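Mevon Film Drop-Off: Frequently Asked Questions

Last revised 19th May

This page covers the collection of soft plastic film at Mevon drop-off points. Rigid plastics, glass and metal are handled under the regular curbside program and are not covered here.

What counts as film?

Film is any plastic sheet thin enough to be crushed in one hand and that tends to open up again when released. Most film accepted by Mevon is polyethylene, marked with resin code 2 or 4. Typical items are shopping bags, bread bags, dry-cleaning covers, the outer wrap from paper towels, and the sleeves that newspapers come in. Unmarked film is accepted if it stretches slightly under the thumb before it tears.

What is not accepted?

Do not bring cling wrap, chip bags, candy wrappers, frozen food bags with a paper layer, pre-washed salad bags, or anything labeled compostable. Compostable film looks much like polyethylene but melts at a different temperature, and a small share of it weakens the finished pellet. Black film is refused at the Kollár site only, where the optical sorter cannot read it.

Does the color matter?

Clear film has the highest value and is baled separately. Tinted film goes into the mixed-color stream with printed bags. Light tints are often mistaken for clear when a single layer is viewed, so fold the sheet several times before deciding. If the folded stack shows any color, it belongs in mixed.
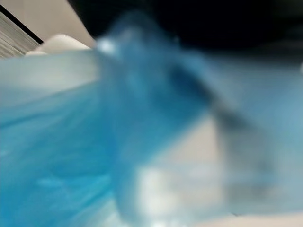 The same test applies to frosted film. Frosting alone does not move a bag out of the clear stream; dye does. White film is treated as mixed color whether or not it is printed.

Do bags have to be clean?

They have to be empty and dry. Crumbs should be shaken out. A light dusting of flour is acceptable, but grease is not. Rinsed bags must be dried completely before they are brought in – moisture trapped in a bale supports mold, and a moldy bale is downgraded on arrival. Receipts, paper labels and drawstrings should be removed. Small adhesive labels may be cut out with scissors if they will not peel off.

How should I pack film for drop-off?

Put loose film inside one larger bag of the same stream, press the air out and tie the top once. Do not use tape. Do not knot the individual bags inside, as knots hold dirt and jam the shredder feed.

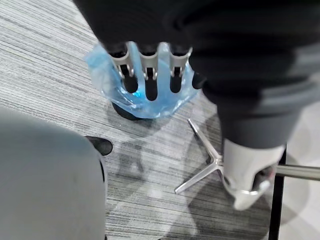 Light-blue translucent bag, crumpled.

How much can I bring at one time?

Households may bring up to 7 filled bags per visit. Businesses need an account and may bring up to 80 pounds per visit, weighed at the counter. Larger loads must be scheduled with the Pramivden depot, where there is a dock and a floor scale. Pallet wrap should be cut off the load and folded; film still wound on a cardboard core is turned away.

Where are the drop-off points?

There are three: Kollár, Pramivden and Plarent. Kollár and Plarent have outdoor bins that can be used at any hour. Pramivden is staffed and closes at noon on Saturdays. The bin at Plarent was moved in April to the north side of the parking lot, next to the cardboard compactor. Signs at the old location still point to the loading door and will be replaced.

What happens to the film after collection?

Bales are sent to a processor, where they are broken open, shredded, washed in a float tank, dried and extruded into pellets. Polyethylene floats and most contaminants sink, so the tank does much of the sorting. Clear pellets are used in new liners and bags. Mixed-color pellets go mainly into composite decking and drainage pipe, where appearance is less of a concern.

What share of the material is recycled?

In the last reporting period, 73 percent of collected film by weight became pellet. The rest was moisture, dirt, paper and material in the wrong stream. Figures are compiled from processor weigh tickets and exclude the Plarent site for the weeks it was closed.

Why was my bag rejected?

Rejected bags are tagged with a reason code. Code 1 is food residue, code 2 is wrong material and code 3 is moisture. A code 3 bag can be dried and brought back. Code 2 bags can be resubmitted once the wrong items have been taken out. Code 1 bags should go in household trash.

Can I reuse bags instead?

Yes. Reuse comes before recycling, and a bag that has been used several times is still accepted if it meets the conditions above. Holes and tears do not affect acceptance.

Who do I contact about a business account?

Account requests are handled by Alžběta Kratochvíl at the Pramivden depot. Include the type of film, an estimate of weekly weight, and whether the material can be delivered baled. Printed forms are available at the counter.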